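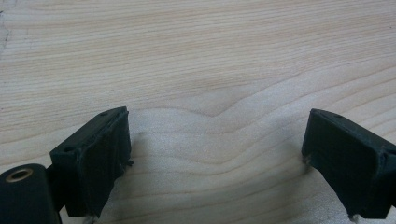 Printed gripper fingers drop the part about one time in four, is it the print or the code?

Posted in School & Club Robotics
Tags: gripper, 3D printing, servo, student project

Hi all. Our club has a pick and place project due in June and the fingers are driving us up the wall. Two printed fingers, one servo, both sides linked so they open and close together. They have to pick up small pine blocks from a wood board and put them in a tray. The blocks are sanded smooth, that was in the rules, can't change them.

What happens: fingers close, grab the block, lift is fine, then somewhere on the way to the tray the block twists and falls out the bottom. Not every time. We did 154 picks over three meetings and lost 51 of them, so actually worse than one in four now that I type it, more like one in three. Sorry for the title.

Stuff we tried already:
- closing further in code. Servo gets hot and buzzes, block still twists
- moving slower. Helped a little, then it didn't
- tape on the fingers. Great for one meeting and then the tape slid off
- reprinting one finger. Same

Prints are on the club printer, dark PLA, layer height whatever the default is. They come out a bit rough. Stringing on the edges, little hairs, and the vertical corners have a lip on them. One of our team says the lip doesn't matter becuase it's on the outside. I'm not so sure, I think there is some on the inside too.

Fingers go on with screws into brass inserts. One insert went in slightly crooked, I can feel it with the screwdriver but the finger seems tight when you wiggle it by hand.

The arm is the Pindby kit, the small one, the servo is whatever came with it. Code is the sample code with our positions typed in. Camera only finds the block, it does not check the grip after.

Also the demo is judged on a full run of 30 blocks with no human touching anything, so if a block drops on the tray path it's just gone.

So do we fix the fingers or is there something in code that would catch this? We meet Thursday after school and would like to not waste another whole meeting. Limited budget, meaning basically zero. We do have sandpaper, a glue gun, and a lot of rubber bands.

Thanks
Lemlem Belay

3 replies

gearbox_gus

Stronger servo. The kit ones are junk. Had the same thing with a Pindby, swapped it, fine ever since.

tallpinemom

Coach for a middle school team here so take this with some salt, I'm not an engineer. But we had this exact drop two seasons ago and it was mostly the fingers.

You said it twists. That's the clue I'd go with. If it was weak grip the block would slide straight down. Twisting means it's only being held at one spot on each side, like a pivot, and then it swings when the arm moves. So look at what part of the finger really touches the block.

Quick test, five minutes. Rub pencil or chalk on all the inside faces of both fingers. Close on a clean block, open, look at the block. If you get a whole patch of chalk on both sides you're good and I'm wrong. If you get a thin line or a dot, there's your problem. Ours was a thin line on one side and a corner on the other.

Then:

Take the hairs off first. Fingernail or a craft knife, or a quick pass with a hair dryer if you have one, not a lighter please, we had a kid try that. The hairs by themselves probably don't do much but they get in the way of sanding and they hide the lip.

Sand the inside faces flat. Don't do it holding the finger in the air. Tape the sandpaper to a table and rub the finger on it, flat side down, figure eights. Coarse then less coarse. Keep checking with the chalk. You want the lip gone on the inside for sure. Your teammate is right that the outside one doesn't matter.

Rubber bands. Wide ones, the kind from broccoli. Wrap each finger where it grabs, twice around, no twist in the band. Ours were from a Skondska bag of mixed ones and the fat ones worked best. They wear out so put new ones on right before the demo and bring spares. If the fingers have holes in them you can put a zip tie through one and catch the band so it doesn't walk down the finger, that was the problem with your tape I think.

The rubber gives a little, so even if the faces aren't perfectly parallel it still touches over a bigger area. That did more for us than the sanding if I'm being fair. But do both.

Don't close so far in code after that. You want it to squeeze and stop. If its buzzing the whole trip it's fighting itself and it will be hot by block ten.

About the crooked insert: wiggle by hand with the gripper empty doesn't tell you much. Close it on a block and then wiggle. If one finger leans out, it's the insert. You can reheat it with a soldering iron (adult does it) and push it straight with something flat on top. Let it cool all the way before you put the screw back, like go have a snack.

Good luck, the 30 block thing sounds rough for high school even.

wuyts_bench

Agree w/ the chalk test, do that before anything else. Don't buy a servo yet. If the block stays up on the lift you have force enough, a bigger servo just pushes harder on the same bad contact.

Few things to add, code side mostly.

1. Where on the block are you grabbing? Check it's the middle. Off center by even a little and the heavy end drops, that's your twist. Sample code goes to the camera center point, which can be off if the camera is mounted at an angle. Put one block down, let it grab, stop the program there and look from the side. Shift your x or y until it's centered. Free fix.

2. Height. Go lower. A lot of beginners grab the top third of the block because they're scared of hitting the board. Fingertips should be just above the board, not touching. Grab low and the block sits between the fingers instead of hanging from the tips.

3. Wait after closing. Sample code sends close and then lift right after, the servo might not be done. Put in half a second. Sounds dumb, do it anyway.

4. Ramp the speed. You said slower helped a little. It's the start and stop that throws the block, not the speed in the middle. Break the tray move into a few shorter moves, small at the start, small at the end.

5. Catching a drop. You already have a camera, so after lift, stop, take another picture of the pick spot. Block still there = missed it, try again. Won't catch drops on the way to the tray, but you could do the same picture over the tray path at the end of the run and go pick up whatever is lying there, as long as the camera can see that area. Ask the judges if a second try is allowed. We ran the Grustevwood challenge a while back and it was allowed there, different rules maybe.

Watch out with pale blocks on a pale board btw. Same color, plus wood grain, the camera will find "blocks" in the grain. If your detection is good now leave the lights alone, and check it in the demo room with the lamps they have there. If you're allowed to, dark paper under everything.

Change ONE thing then do at least 20 picks before you change the next. Write it down. Otherwise you end up with a gripper that works and no clue why, and then it stops.

For reprints: lower the nozzle temp a bit, dry the filament, and print the finger with the grip face not touching any support. Bump in pads while you're at it, just a shallow pocket so a piece of rubber can sit in there. But only if you have a meeting to spare.

Comments on this reply

Lemlem Belay: ok did the chalk. Thin line on the left one, basically a corner on the right. So thats that I guess. Sanded both, broccoli bands on. Also we were grabbing way too high, like the top third exactly as you said. Lowered it. Have not done the off center check yet, ran out of time, bus.

wuyts_bench: Good. How many picks since?

Lemlem Belay: only one short set, 4 drops. All of them near the end when the servo was hot, so next is closing less in code. Will post when we do a full run. Judges said second try is ok if the robot does it by itself

tallpinemom: put new bands on before the full run!! and check the screws, ours backed out a bit every meeting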